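**Clandano worktable, butcher-block top**

Made by Droretti. Sold flat-packed with the top fully finished and oiled once at the shop.

The Clandano is a plain rectangular worktable for kitchens, teaching rooms and prep areas. The top is butcher block, made from wood strips glued side by side, and the color runs from light brown to medium brown across one surface. The legs bolt on from below. There are no drawers and no shelf as standard.

We have made this table for a long time and changed it very little. The last change was in October, when we went from a cross-head screw to a hex bolt on the legs. If you have an older table, the new legs will still fit, but you will need the adapter plates. See "Parts and spares" further down.

## What you get

- One top, oiled, wrapped in paper and cardboard
- Four legs
- 8 bolts and 8 washers
- Four leveling feet
- One hex key
- One cotton cloth for oiling
- Printed assembly sheet

Oil is not included. We used to put a small bottle in the box and too many of them leaked onto the top during shipping. Any food-safe mineral oil will do the job. We sell the Predska block oil if you would like to order it at the same time, and it ships in its own carton.

## Size and load

The standard top is 22 inches deep. It comes in a short length and a long length. Both have the same thickness and use the same legs. The exact length of each is on the drawing you can request from the order desk, along with the hole positions underneath.

The table is rated for 200 pounds spread evenly over the top. That is plenty for a stand mixer, a full set of mixing bowls and someone leaning hard on a rolling pin. It is not rated for a person standing on it. Please don't use it as a step to reach high shelves or change a light.

If you plan to put one heavy item on the table, set it over a leg or close to one. The long top will flex a little in the middle under a concentrated load. It comes back when the load is taken off, but if the load stays there for months the top can take a slight set.

## The top

Each top is glued up from strips, planed flat, sanded and oiled. Strips are not sorted by color. Some customers ask for an all-light or an all-medium top, and we can't supply one, as sorting would mean throwing away good wood. Two tables ordered together will look related but will not match strip for strip. If you intend to push two together to make one long surface, tell us on the order and we will pick two tops from the same glue-up when we have them.

You can clamp things to the edges. The edge is square with the corners eased just enough to take the sharpness off. Use a scrap of card or thin wood under the jaw of any clamp you tighten hard, or it will leave a mark.

The underside is oiled as well. Leave it that way. A top that is sealed on one side only will cup.

## Putting it together

Two people should do this. One person can manage the short table, but turning it over alone is awkward and is how most corners get dented.

1. Lay the top face down on a blanket or on the flat cardboard from the box.
2. Set each leg over its holes with the angled side facing in.
3. Put a washer on each bolt and start all of the bolts by hand before tightening any of them.
4. Tighten each bolt with the hex key until it is snug. Go around a second time.
5. Screw in the leveling feet.
6. Turn the table over together, lifting it clear of the floor. Don't roll it over on its legs.
7. Adjust the feet until it stops rocking.

Check the bolts again after two weeks and then whenever you move the table. Wood gets a little thinner and thicker with the seasons, and a bolt that was tight in summer may turn another quarter in winter.

The leveling feet have smooth plastic bases and will slide on a hard floor. If your floor is tile, sealed concrete or anything similar, ask for the rubber feet. They cost the same. We don't fit them by default because they can mark light vinyl.

## Everyday care

Wipe the top with a damp cloth and a drop of dish soap, then wipe it again with clean water and dry it with a towel. Don't leave puddles. Water that sits overnight will raise the grain and leave a gray ring, and the ring has to be sanded out.

Don't put hot pans straight down on the wood. A folded towel isn't enough for a pan that has just come out of the oven. Use a trivet.

Oil the top once a week for the first month and then whenever it starts to look dry. Put on more than you think you need, leave it overnight and wipe off what has not soaked in. Wash your oil cloth outside or hang it flat to dry. Don't leave it balled up in a bin.

Cutting straight on the top is fine, but it will show. In a shared kitchen we suggest using boards for cutting and keeping the table for everything else. Raw meat and fish should always be on a separate board that can go in a dishwasher or a sink.

Beets, turmeric and red wine will stain. Salt and half a lemon will lift most of a fresh stain. Rub, leave it for a few minutes, wipe and dry. Oil that area again afterward, as the lemon takes the oil out with it.

## Tools on the table

Most of the marks we see on returned or traded-in tops come from hand tools and not from knives. Graters are the worst. A box grater used upright, with someone pressing down on the handle, drives its bottom rim into the wood and leaves a row of short dents. Put a plate or a board under it. Laid on its side, a grater is less of a problem, but lift it when you want to move it and don't drag it.

Metal spoons do very little harm. Plastic and silicone ones do none at all, though a spoon straight out of tomato sauce will leave its outline if it sits for an hour. A spoon rest or a saucer takes care of that.
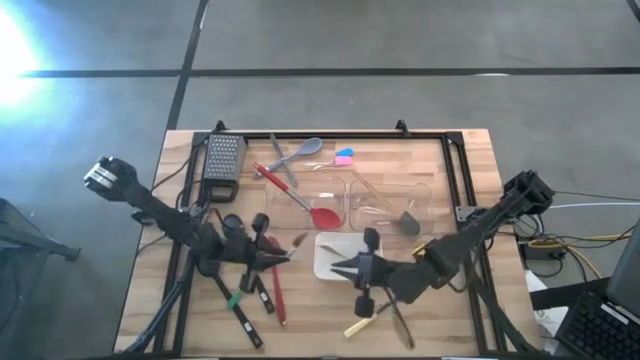
Wooden utensils should be dry before you put them down for any length of time. A damp wooden spoon holds water against the top in the same way a wet glass does.

If you have several people working at one table, keep the shared tools toward the far side and leave the near side for bowls and boards. The 22-inch depth allows for that. Lurdes Quintela, who runs our showroom kitchen, puts the long tools at an angle so the handles don't stick out past the edge where a sleeve can catch them.

## Repairing marks

Light scratches usually go with oil alone. For anything deeper, sand with the grain using medium paper and then fine, and work well past the mark on all sides so you don't leave a hollow. Wipe off the dust, let the surface dry and oil it twice.

Dents can often be raised. Lay a damp cloth over the dent and touch it with the tip of a warm iron for a few seconds at a time. Let the wood dry fully before you decide if it needs sanding. This doesn't work where the fibers have been cut.

Small cracks at the ends of the strips can be filled with wood glue and sanding dust. If a glue line opens along its length, stop using that part of the table and contact us. An open glue line inside the warranty period is ours to fix, provided both faces have been kept oiled.

## Parts and spares

| Part | Sold as | Fits older tables |
|---|---|---|
| Leg | Single or set of four | With adapter plates |
| Bolt and washer pack | Pack of 8 | No |
| Leveling foot, plastic | Set of four | Yes |
| Leveling foot, rubber | Set of four | Yes |
| Adapter plate | Set of four | Older tables only |
| Replacement top, short | Each | Yes, with adapter plates |
| Replacement top, long | Each | Yes, with adapter plates |
| Predska block oil | Bottle | Yes |

Please have your order number ready when you ask for parts. It is on the delivery note and also stamped on the underside of the top, near one corner.

## Ordering and delivery

Short tables are normally in stock. Long tables are made in batches and the wait is 19 working days from the date we confirm the order. We don't take payment for a long table until it is ready to leave.

Delivery is to the ground floor. The long top is heavy and comes as one piece, so measure your doorways and any turn in the stairs before you order. If you need it carried up, say so when ordering and we will quote for a second person.

Check the box before you sign. If a corner is crushed, open it while the driver is there and write what you find on the note. Damage reported later is harder for us to claim back from the carrier, although we will still try.

Returns are accepted on unassembled tables in the original packing. Tables that have been put together can be traded in against a new one, and the amount depends on the condition of the top.

Page last updated 11 March 2025.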